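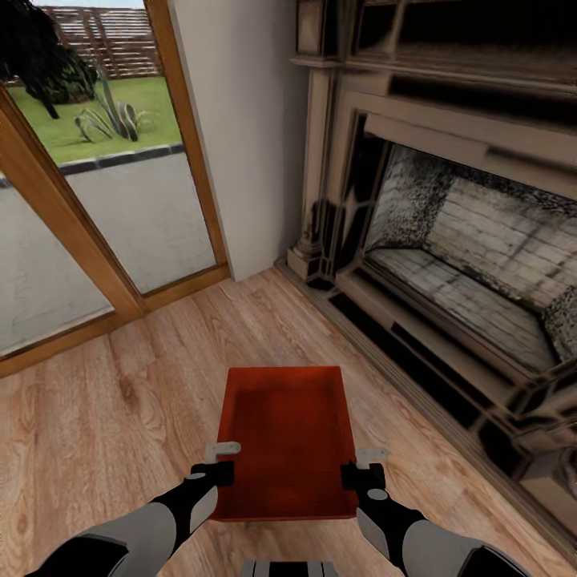

Can the Clorau kit be assembled without a machine shop?

A bench vise, a set of metric hex keys and a torque driver cover the mechanical work. All structural parts ship cut and tapped. The only soldering is on the power lead, and a crimped version of that lead can be ordered instead.

Clorau Two-Arm Carry Kit

The Clorau is a two-arm mobile base kit for home builders and shared workshops. It is intended for carrying trays, bins and similar open containers with both arms at once. The kit includes the frame, both arms, the Enix controller board, a wiring harness and a license for the Osman simulated house. Batteries and charger are sold separately.

Specifications

Joints per arm: 7
Grippers: Cuvia parallel, interchangeable fingers
Controller: Enix, preflashed
Finger attachment: 2 screws per finger
Usable finger depth: 30 mm
Rated load, both arms together: 9 kg
Simulation: Osman house, included

Assembly order

Build the base first and level it before mounting the column. Fit the arms with the joints at their printed index marks. If an arm is mounted off its mark, the Enix board will still power up but will refuse to leave setup mode. Route the harness down the back of the column and leave slack at the shoulder, then run the joint sweep with the fingers removed. Fingers go on last.

Both arms use the same motor cable but different encoder cables. The encoder cables are labeled L and R from the robot's point of view, facing forward.

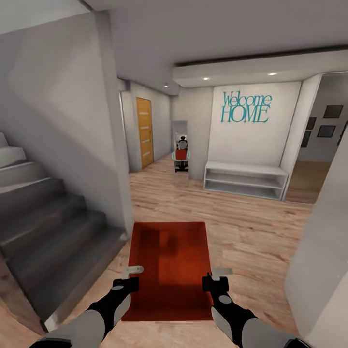
The Osman house loads with the same joint limits as the physical kit, so a motion file moves between the two without edits. Start with slow reaches and watch the clearance at the elbows when the arms are low and forward. Camera alignment comes next and needs a target with hard edges at some distance. In the hallway, the teal "Welcome HOME" lettering on the white wall does the job, and it can be brought into view by turning the base. Save the alignment before driving anywhere. The file is stored on the host computer, and a controller reset does not clear it.

Gripper setup

Set closing force in simulation at the lowest value that holds the container, then raise it in single steps on the real machine. Thin rims flex under load and can slip from between the fingers even when the force reading is steady. Both grippers should close on the same command. Closing them one after the other drags the container sideways and loads the first wrist.

For lifts from the floor, lower the arms with the base stopped. The default configuration locks the wheels whenever either wrist is below the column's bottom bracket.
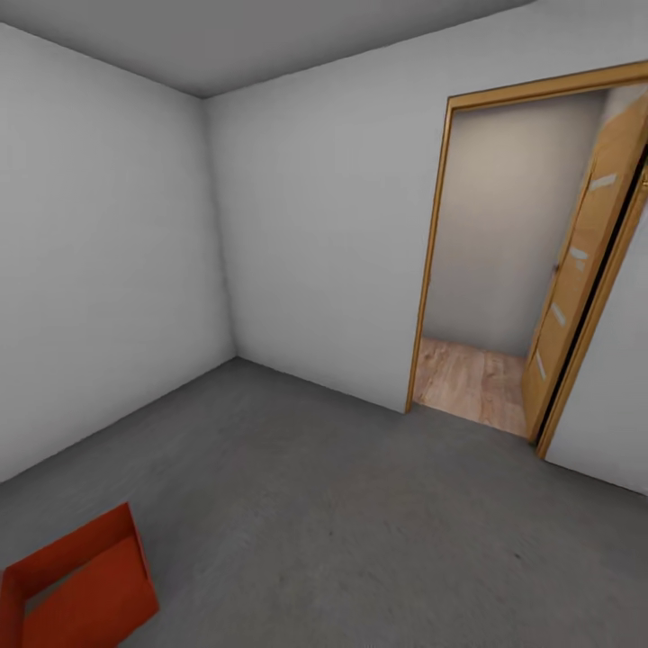 Osman house: gray-floored room, orange-red open box at left, door open to the plank floor.

Doorways and floor changes

Doorway width is checked against the widest point of the robot, including the elbows. When a container is held, enter its width in the carry profile as well. The planner does not measure it. Floor type is set per room, and wheel slip values should be replaced with your own after the first test drive.

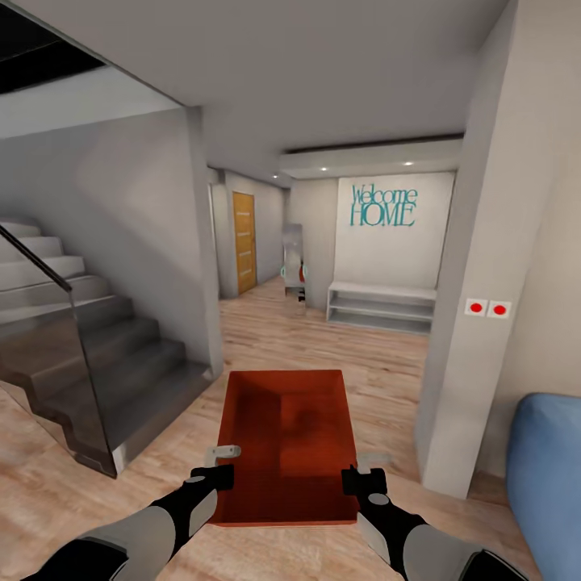

One builder wrote to us that the carry profile worked as documented but the default turning speed was too high for a full tray, and that halving it stopped the load from sliding toward the outer rim. The current Enix firmware keeps the old default. Turning speed can be changed under Base, Motion, Loaded, and the setting applies only while both grippers report contact.

Spares and ordering

Cuvia fingers are sold in pairs. Harnesses, index pins and encoder cables are sold singly. State the controller revision printed on the Enix board when ordering cables. Kits ordered before April have the older connector and need the adapter lead.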